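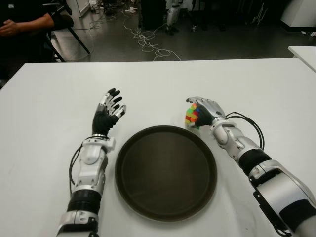
How often does the hydraulic oil need to be changed?
Change it every 1,000 clock hours, or once a year if the truck does fewer hours than that. Trucks working in cold stores should be changed at half that interval.

Section 6.3 Changing the hydraulic oil and return filter

Applies to Keltov diesel and LPG counterbalance trucks with a rated capacity of 4,000 lb and a triplex mast. For electric models, see the Gavham supplement.

Caution: Hydraulic oil can burn skin. Let the truck stand with the engine off until the tank is cool to the touch.

1. Park on level ground. Set the parking brake and chock both drive wheels.
2. Lower the forks fully and tilt the mast forward until the tips touch the floor.
3. Turn off the engine, remove the key, and move each hydraulic lever back and forth several times to release pressure.
4. Put a drain pan under the tank. The tank holds 14 gallons, so use a pan larger than that or drain in stages.
5. Take out the drain plug and let the tank empty.
6. Unscrew the return filter cover and lift out the old filter (part 213). Throw away the cover seal.
7. Wipe the filter housing with a lint-free cloth. Do not use shop rags or paper towels.
8. Fit the new filter and seal, then refit the cover and the drain plug.

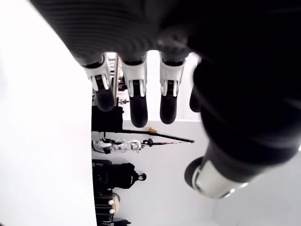 Three fingers with white joints and black tips

9. Fill with Sarnar hydraulic oil to the upper mark on the dipstick.
10. Start the engine and raise and lower the forks without a load. Do the same with tilt and side shift.
11. Lower the forks, stop the engine, and check the level again. Top up if needed – do not go past the upper mark.

Note: A jerky lift on the first few strokes is normal while air clears from the lines. If it goes on, check the hose clamp on the suction side before calling for service.

Write the clock hours on the service card inside the engine cover. Used oil and filters must go to a licensed waste handler.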